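When the Board Would Not Lie Flat
How a packing fault at Samarakoon changed the way household robots are taught

In December a two-armed packing robot at the Samarakoon test hall closed its left gripper on a folding game board and did not let go. The right arm was still pulling. Within two seconds the board had torn along a crease, the lid of the box had been swept off the bench, and the left wrist joint had gone past its force limit without triggering a stop. The operator, Loan Tăng, pressed the emergency button. She was standing outside the marked zone and was not hurt.

The incident was recorded as minor. It has nonetheless occupied the Divix household robotics program for most of the winter, and the findings have now been shared with the three partner sites.

The task had seemed modest. Divix wants a robot that can put a living room in order after a family has used it, and board games were chosen as a trial because they bring together many kinds of object: small plastic pieces, paper money, thin cards, a box with a fitted tray, and a board that must be folded in the right sequence. The robot had completed 20 supervised runs before the failure. It had handled the pieces slowly but well. The board was regarded as the easy part.

"We had treated the board as a rigid thing with hinges," said Roxana Munteanu, who led the review. "A printed sheet that has been folded many times bends where it likes. The model expected the panel to stop at a certain angle. When it kept moving, both arms tried to correct, and each one was correcting against the other."

The review found two separate causes. The first was in the control software, Goseo, which checked the load on each arm but did not compare them. Two arms pulling in opposite directions could each remain within the allowed range for longer than was safe. The second was in the training material. Of the demonstrations used for folding, 29 had been made with a stiff new board, and the people making them had kept their hands well apart. The robot had almost no record of how a person behaves when a sheet buckles.

The wrist limit was a further concern. It had been raised during an earlier trial with heavier goods and never set back. Bình Lương, the safety officer, described this as a failure of routine. "The setting was written down," he said. "It was written down in a place that the night shift did not use." Limits are now read aloud and signed for at the start of every session.

The software change was made first. Goseo now watches the difference between the arms, and if they begin to work against each other it opens both grippers and waits. A dropped board is accepted as the lesser harm.

The training material has taken longer. Quyên Vi and her group are recording new demonstrations from a head-level view at ordinary tables with ordinary clutter, using worn games. People fold the board with both hands close together, stop when a panel slips, and press it back before going on. Pieces are sorted by color and the toy banknotes stacked before the box is filled - the same order the robot will be asked to follow.

Mahfuz Bandara, who manages the Skundetti site, has asked that no robot return to the folding task until it has passed a test with a deliberately damaged board. The date of that test has not been set. Until then the arms at Samarakoon pack pieces and paper only, and the board is put away by hand.
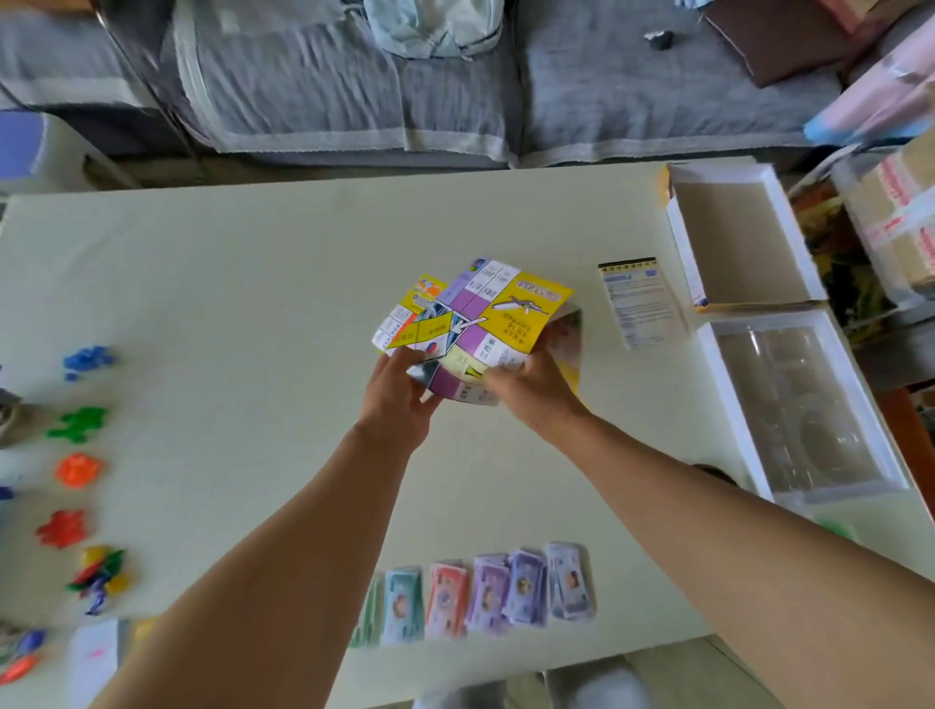 Page last changed: 2026-03-22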